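Equipment Diary, Droslow Centre for Household Automation
Tuesday, March 22, 2022

The morning was given over to the equipment plan for the next financial year. The finance office requires a first version before Easter, and last year's plan was returned to us with a request for firmer reasons against each line. I have therefore begun with the work as it stands at present and left the catalogues until afterwards.

The Iraser project remains the principal call on the budget. Its subject is the handling of small personal belongings in ordinary homes: watches, beads, earrings and the like, put into a box or taken out of one. All recording is carried out with hand-held grippers. The project plan does not call for a robot arm until the second year, and I do not propose to bring that purchase forward. An arm bought now would be out of warranty by the time it was needed, and the Centre has no suitable bench for it until the ground floor has been rewired.

The case for the grippers is a simple one. A person holding one in each hand can work at any table in any home, and the training required is slight. Bartosz Tomaszewski has kept the session log since the autumn and reports that most new operators are at ease within their first afternoon. His one standing complaint is the weight, which is felt in the wrist after long sessions. I have asked him to note the hour at which operators first ask to stop, so that the point may be put to suppliers in proper form. 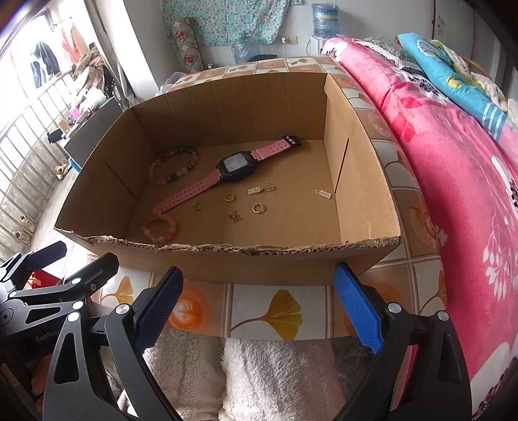 Two quotations have been received. Trotel offers a pair of hand-held grippers with charging dock and carry case at £1768, delivery included. Drakos has quoted a lower price for the pair, but the dock, the case and the finger pads are listed separately, and once these are added the advantage largely disappears. Drakos does offer the longer warranty. Trotel will lend a pair for trial before any order is placed, and I have accepted that offer in writing.

Finger pads deserve a line of their own. They were treated last year as a sundry and charged to stationery, a practice the auditors noticed and did not care for. Pads wear out, and they wear sooner when the objects are hard and thin. A jewellery task asks a good deal of them. A watch strap may be taken almost anywhere along its length, whereas a small hoop lying flat on cardboard must be met from the side at a low angle, and the tips are pressed against the floor of the box in the process. Bartosz Tomaszewski recommends that pads be changed after 70 hours of use. I have adopted his figure until we have a better one.

Kevser Kozan called at eleven to discuss storage. The recordings are at present held on portable drives in the locked cabinet, which was acceptable when sessions were few. She asks for a proper server with a second copy held at the other site, and has been told by the university that space can be had in their rack at no charge if we supply the machine. I have entered more than £2000 for this and consider it well founded. She was less pleased to hear that the new desk she had also requested must wait until July.

The matter of props was raised again. The project buys boxes, bracelets, hair clips and other small goods from local shops, and the claims arrive with receipts too faded to read. A modest float will be provided, to be held by Natália Paulík and settled monthly. Damaged items are to be entered as used. Cardboard boxes need not be entered at all, there being no shortage of them in the building.

After lunch I went through the list of host homes with Natália Paulík. We are agreed that the plan should pay for more visits and for fewer fittings. A family's own table and cloth are of greater use to the project than anything we might build in the laboratory, and the busier the pattern of the cloth the more useful the recording is likely to be. The laboratory mock-up of a bedroom, for which a sum was set aside last year, has accordingly been struck out. The joiner has been informed. He had bought some timber on his own account, and I have undertaken to see whether the workshop can take it from him.

Travel for visits is set at the standard rate. A question remains over insurance, as the present policy covers the grippers on our premises and in a vehicle but is unclear on their use in a private house. I have written to the broker. No visit will be cancelled meanwhile, the head of department having agreed to carry the risk until a reply is received.

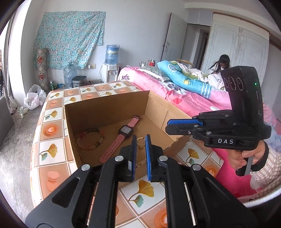 Should the Centre hire grippers for the coming year and postpone buying?

Hiring makes sense for a single short period of work. The Iraser sessions run in every month of the year, and on the terms we have been offered the hire charges would pass the purchase price after eight months, with nothing left in the cupboard at the end. The recommendation is therefore to buy, with the trial loan to come first.

The above answer will go into the plan as it stands, the same question having been put by the finance office in each of the past two years.

Remaining tasks before the draft is circulated: a written price for spare pads from both suppliers, confirmation of the rack space, and a decision on whether the charging docks should remain in the store or go out with the operators. On the last point opinion is divided. Bartosz Tomaszewski wishes them to travel – he has twice returned from a visit with one side flat – while the storekeeper prefers that nothing with a plug should leave the building untested. I have asked for the testing dates.

The office closed at half past five. The draft stands at four pages and wants cutting to three.

Related entries
Reply from the insurance broker
Charging docks: note to the storekeeper
Why the second-year arm remains in the second year
Auditors' remarks on sundries

Comments

Qistina Govindasamy
We changed pads far too late in our first year and had to repeat a fortnight of sessions. I would order spares with the first pair. Delivery on a small separate order was very slow in our case.

Christos Raptis
May I ask whether the Trotel price includes the second charger lead? Ours did not, and it had to be found from another budget.

Equipment Office
Mr Raptis, thank you. The quotation mentions a dock only. The supplier has been asked to confirm the position on leads in writing.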